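Marlow tribute season to open with Clotirar in June

Jun 1, 2026
2 min read

The Marlow Playhouse will open its summer season of tribute shows this month with Clotirar, a seven-piece band that plays the disco and soft rock hits of the late 1970s.

The band is booked for four nights. Tickets start at $35 and went on sale in the middle of May. The theater said 792 seats had been sold by the end of that month, more than for any opening show since it began booking tribute acts.

Clotirar has been touring for nine years, mostly in theaters and at county fairs. Its show runs two hours with an intermission and uses live strings on the slower songs. A backing track was dropped last fall after the band added a second keyboard player.

The Playhouse turned to tribute acts when its spring musical lost money two years in a row. It now sets aside the whole summer for them and goes back to plays and school productions in the fall.

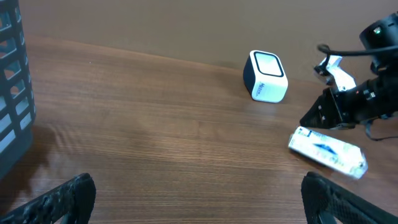

The change has not pleased everyone, and a letter from a longtime subscriber, read out at the theater's open meeting in May, asked for at least one summer week to be kept for local performers. The letter said the tribute shows were well played but that people who once tried out for the summer revue now had nowhere to go.

The theater's management replied that it would look at adding a local night in August, when the stage is free between bookings. No date has been set. Anyone interested in taking part can leave a name at the box office.

The second show of the season is Plolier, a vocal group that covers 1960s girl groups. It will play two nights in July at the Mizuno Pavilion, the outdoor stage by the river, which holds 2,000 people on the lawn. If it rains, the show moves indoors and lawn tickets will be honored in the order they were bought.

The season also comes with a new sound system at the Playhouse. The old speakers over the balcony were taken down in the spring, and the sound desk has moved from the side aisle to the back of the main floor. Two rows were shortened to make room for it.

Doors open one hour before each show. Parking behind the theater is free after 6 p.m. The box office is open from noon to 5 p.m. and until intermission on show nights.

Related items
Pavilion lawn rules change for summer concerts
Fall play tryouts to be held in August
High school jazz band returns from state festival
Library starts lending sheet music

Get the arts newsletter in your inbox every week. Enter your email to sign up.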